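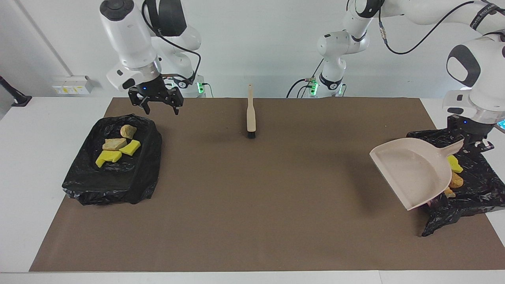

Rental entry inspection checklist – with comments from the tenants' desk

Sostdale Tenants' Advice Service
Revised 28/01/2025 by Tavion Haverford

Please take your time with this list, and bring a friend along if you can. A second pair of eyes is a wonderful thing when you're tired from moving and just want to find the kettle. Tick what you've checked, write down what you haven't, and keep your own copy whatever the agent tells you about theirs.

1. Front door and locks
Try every key in every lock, from both sides.
Comment: We had a family in Hoani Street who were given three keys and found that none of them opened the back door. They were very good-humoured about it, but it took until July to sort out, and a lock you can't open is a worry if there's ever a fire.

2. Smoke alarms
Press the test button on each one and note the room it's in.
Comment: If you can't reach, ask the agent to do it while you're both standing there. Please don't climb on the moving boxes!

3. Windows and flyscreens
Open, close and latch each window. Note torn mesh and broken sash cords.

4. Walls, ceilings and floors
Note stains, mould, cracks and marks, room by room, with a photo of each.
Comment: Look behind the doors and inside the built-ins too. One of our callers at the Stiltelport flats was asked for $311 over a carpet burn she was sure had been there on the day she moved in – and she may well have been right, but the report said "good" and she'd signed it.

5. Kitchen and laundry
Run the taps, hot and cold. Turn on each hotplate and the oven. Look under the sink for leaks.

6. Bathroom
Flush, run the shower, check the exhaust fan.
Comment: Do give the shower a few minutes, as slow drains like to keep their secrets.

7. Paperwork
Lease, bond receipt, entry report, and the agent's contact for urgent repairs.
Comment: Read the lease for anything about visitors or police call-outs. We've seen a Patidard Property lease with a clause saying the tenancy could end if officers attended the address at all, and on a bond of $2,000 that's a frightening thing to read. Don't cross it out yourself – ring us first and we'll go through it with you.

8. Sign and return
Write "disagree" beside any line you don't accept, add your reason, and initial every page.

The desk is open until 4 pm, and there's usually a cuppa going. Printed copies are in the rack by the door, 20 to a bundle, so take a few for the neighbours if you like.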